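Robotics Software Engineer (Perception and Planning)
Plarkside, full time, permanent
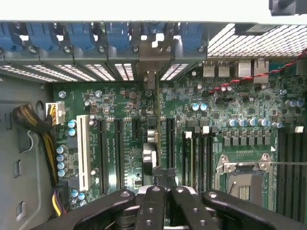 Plarkside writes the software that lets robot arms take apart and service desktop computers and servers. We are looking for an engineer to work on the part of that software that sits between the cameras and the arm: finding components inside an open case, deciding how to reach them, and recovering when a reach goes wrong.

The job is based at our workshop and office in Gilchrist. You will report to Rohani Tuhumury, who leads the software team.

About the work

Our stack is called Penda. It is mostly C++ and Python and runs on ordinary Linux machines next to each arm. Perception takes wrist camera images and produces a list of parts with poses and a confidence for each one. Planning takes that list and a job sheet (for example, "remove memory, remove expansion cards, unplug main power") and produces arm and gripper motions. Control runs the motions and watches the force readings.

The hard part is the inside of the case. Cables hang across connectors and move when touched. Slots and sockets look alike from one board to the next but are never in quite the same place. Bare metal reflects light straight back into the lens. A gripper that has room above the board may have very little once it is down between a heatsink and a bank of memory.

We hold a library of 478 board layouts, which the perception models use as a starting guess. Our regression set has 3,609 recorded attempts, both good and failed, and every change to the planner is replayed against it before it goes on an arm. The replay tool is slow and the failure labels are inconsistent in places. Fixing both is part of this job.

What you will do

Improve pose estimates for small parts such as latches, connectors and slot clips, mainly from wrist camera images.

Work on the cable model. At present we treat a loose cable as a fixed obstacle until it is seen to move, and this makes the planner give up too often.

Extend the motion planner so it can take a second look from a different angle before committing to a grasp.

Maintain and speed up the replay tool, and agree with the rest of the team on one set of failure labels.

Spend time at the arms. Most people on the team are in the workshop for part of every day, and you will be expected to run your own code on the hardware.

Write down what you changed and why, in plain language, so that the people running the arms can follow it.

What we need from you

At least 2 years of paid work on robot software, or a research degree with a good deal of time spent on real hardware.

Solid C++ or solid Python, and enough of the other to read and fix it.

Working knowledge of camera calibration, including hand-eye calibration, and of 3D transforms.

Experience of at least one motion planning library, whether open source or in-house.

Patience with logs. Many of our faults show up only after a long run.

Useful but not required

Work with force or torque sensing. Training and testing image segmentation models. Building or repairing PCs — you will pick this up quickly in any case.

You do not need a background in electronics. New starters are shown how to handle boards safely in the first week.

Hours, pay and leave

The working week is 37.5 hours. Start times are flexible, but we ask everyone to be in by 10 am for the short team meeting. You may work from home when you are not testing on an arm, by agreement with Rohani. Pay depends on experience and will be discussed at the first call. There are 28 days of leave plus public holidays, and a workplace pension.

Some travel is needed. Our test site at Skindulau takes new releases before they go anywhere else, and you should expect to spend a few days there for each major release. Travel and lodging are paid.

How to apply

Send a CV and a short letter to Princess Evangelista, who handles recruitment. In the letter, tell us about one piece of robot software you wrote that failed on hardware and how you found the cause. Links to code are welcome but we do not expect them, as we know most work code cannot be shared.

There are three stages: a call of 50 minutes with Rohani and one other engineer, a small paid task using recorded data from our regression set, and a visit to Gilchrist to meet the team and see the arms running. We reply to every applicant after each stage.

We can make adjustments at any stage. Let Princess know what you need when you apply, or later if that suits you better.

Applications close at the end of November, and we would like the new engineer to start in January. No agencies, please.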